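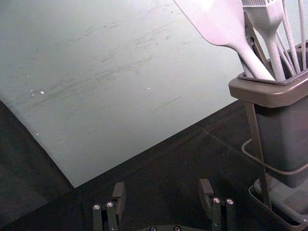

Board, caddy and baking tools at one of our kitchen stations.

Kitchen Setup and Tidy-Up Helpers Wanted (Part-Time)
Triltlow Community Cooking Rooms

Do you like a kitchen where everything has its place? Are you the kind of person who gets to a friend's house for dinner and ends up, without really meaning to, drying the dishes and putting the whisk back where it goes? Then please keep reading, even if you have never worked in a kitchen for pay, because we would love to hear from you.

Triltlow is a set of shared cooking rooms on Skudby Street, upstairs from the hardware store. People come to us to learn to bake bread, to make dumplings with their kids, to try out a recipe they have been nervous about at home, or just to cook a meal with company on a Saturday. We have been open for seven years now, and in the past year we hosted 335 classes and open kitchen sessions, which is a lot of bowls. Our evening program has grown again, and we are looking for five new helpers to start in June.

What the job is

Between one class and the next, our stations have to be taken back to where they started. Every station has a cutting board, a standing caddy with the basic tools in it (spatula, basting brush, whisk and whatever else the class calls for), and a clear stretch of counter where people can work. You would be the one who gets it that way. You would wash and dry the tools, wipe down the caddy and its stand, empty the tray underneath, check the board, and lay out anything extra that the next teacher has asked for.

It sounds simple, and a good part of it is. But there is a real pleasure in doing it well, and our teachers notice. A person who comes in a little shy about cooking will relax a great deal when the brush is standing right there and the board is sitting flat and ready. Last winter one of our bread students wrote in the guest book that our kitchen felt "like somebody was expecting me," and I have thought about that on quite a few mornings since.

A usual shift goes more or less like this. You come in and look at the sheet on the refrigerator door to see what is on for the day. You set up for the first class, and then there is usually a quiet spell while it runs, which you can spend folding towels, refilling flour and sugar jars, or sorting the drawer of measuring spoons (it always needs sorting). Once the class finishes, people carry their things to the sinks, and from there it gets lively. You have half an hour before the next group, sometimes a bit more. After the last class the floors get swept, the counters are wiped one more time, and the lights go off.

A few words about our equipment

Our boards get used hard. They pick up scuffs and knife marks, and we don't mind that at all – a board that has been worked on is fine with us as long as it is clean and doesn't rock. What we do ask is that you run your hand over each one after washing, and that any board with a deep groove goes on the shelf by the office door so that we can decide what to do with it.

The silicone tools are easy to care for, although the basting brushes need patience. Oil and egg wash like to hide down among the bristles, so they get a soak in hot soapy water, a good rinse, and then a rest with the bristles up. Whisks get a look where the wires meet the handle. Spatulas with a removable head have to come apart before they are washed, please, every time. We will show you all of this on your first day and nobody expects you to remember it at once.

Caddies are lifted off their stands and washed at the end of the day. If you have ever looked into the bottom of the utensil holder in your own kitchen, you'll know why.

We buy most of our small tools through Fastau, a restaurant supply shop across the river, and once a month one of the helpers rides along to pick up the order. It is a nice outing and there is generally a stop for coffee.

Who we are looking for

You don't need experience or a certificate. You do need to be at least 16, and to be comfortable standing for most of a shift with breaks in between. You should be able to lift a full dish rack, or be happy to ask for a hand with it. Most of all we are hoping for people who are steady, who will turn up when they said they would, and who can be friendly with a student who has just dropped a bowl of batter.

It helps if you can read a written list in English and follow it. Other languages are very welcome in our rooms. Our dumpling classes are taught in both English and Mandarin, and the family classes often have three or four languages going at one time.

Students, parents with school-age kids, retired people and anyone coming back to work after time away have all done well here. Some of our present helpers have been with us since the first year. If you need a stool, a lower counter or shorter shifts, tell us and we'll work it out together.

Hours and pay

Shifts are four hours long, either mornings or evenings, and most helpers take two or three a week. We put the schedule together a month ahead and we try hard to keep it steady, so that you can plan the rest of your life around it. Everyone takes a turn on the busier weekend shifts, which we share out as fairly as we can.

Pay starts above the city minimum and goes up after your first season. Your training is paid too, from the first minute. On top of that you get a meal on every shift (usually whatever the class made, which in bread week is dangerous), an apron of your own, and a free place in one class each season. Many helpers end up taking the knife skills course, and a couple have gone on to teach with us, a path we are always glad to support.

Trial shift

Before either side decides anything, we ask you to come in for a paid trial shift. You will be paired with someone who has been doing the job for a while, and you'll reset one station with them and then one by yourself. There is no stopwatch. We mainly want to see whether you enjoy the work, and we want you to see what we are like when the sinks are full. Wear closed shoes and tie back long hair. We'll have gloves in several sizes, but bring your own if your skin is sensitive to certain kinds.

How to apply

Please send a short note to Valdis Toom, our kitchen manager, using the contact form on this website, or leave one in the mail slot at the front door. A résumé is fine if you have one, but it really isn't needed. What Valdis would like to know is this:

Your name and the best way to reach you
Which mornings or evenings you are usually free
Whether you could start in June, or would need to start later
A little about yourself, and how you like your own kitchen kept (a messy kitchen at home will not be held against you)

If writing isn't your favorite thing, you are welcome to call or stop by any weekday between 10 and noon, when somebody is nearly always in. Come up the stairs, turn left at the coat hooks, and follow the smell of whatever is in the oven. Valdis will be happy to show you the rooms and answer your questions over a cup of tea.

We read notes as they arrive and will keep going until all the places are filled. Everyone who writes to us gets a reply, usually within the week. If you haven't heard by then, please do nudge us, as the form has been known to swallow a message now and then.

The family classes are run together with the Hsu Cooking Circle, and if it is those you'd most like to help with, say so in your note. They take place in the late afternoon and are by far the loudest thing we do, and they need helpers who don't mind flour on the ceiling.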